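Kavcombe Equipment
Home / Hand-held grippers / Granari pair
Granari hand-held gripper, pair, with care kit

In stock. 385 the pair. Spare finger set 12. Ships from Veden.

Two grippers, left and right, for hand demonstrations. Black linkage arms, brass bushings, screw-on finger pads, grey triangular plate on top. Cables come fitted. Care kit has pads, screws, bushing pins, cloth, hex key. No charger in the box, they run off the cable.

Setting up

Wipe the plates first. Fingermarks on the black dots cause more support calls than anything else. Dry cloth, no spray.

Open and close each gripper ten times by hand before plugging in. Should feel the same all the way along. If one side drags its nearly always a bushing, see below.

Cable goes in a loop beside the wrist, slack enough to turn your hand right over. Don't tape it to your sleeve. Murray Cloutier did and pulled the plug out of two units in one morning.

Zero with the fingers fully closed and nothing between them. Then a soft piece, then a hard one. Soft things first, you will see straight away if the pads are meeting square.

Care

Pads: check the screw at the top of each one every 210 cycles. Finger tight plus a quarter turn. Over-tighten and the pad twists and you get a lean on tall or squashy things.
Bushings: one drop of light oil, wipe off the rest. Not grease, it picks up carpet fluff.
Plates: if one gets knocked, re-zero. Dont bend it back.
Cables: look for flat spots near the handle. Replace, don't wrap.

Pads gripping a soft piece, and the pair in use at the table: 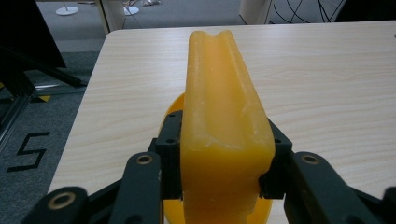
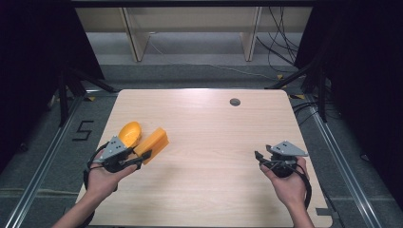 Spares

Pads and screws are the same part left and right. Bushings are not, say which side when ordering. Part 412 is the left link, complete, bushing already pressed in. Worth the extra if you havent got a press.

Old Aquino pads fit but the screw is longer and will bottom out. Use ours or cut it down.

Repairs

Send the gripper only, keep the cable unless that's the fault. Put a note in with what it was doing. "Broken" doesn't help us. Colleen Gill does the bench work and will ring if it needs more than pads. Turnaround is a week, longer in March when we do the stock take.

Out of warranty we charge for parts and postage.

Questions to Pavithra Rajan on the sales desk. Prices checked 3/5/18 and do not include delivery.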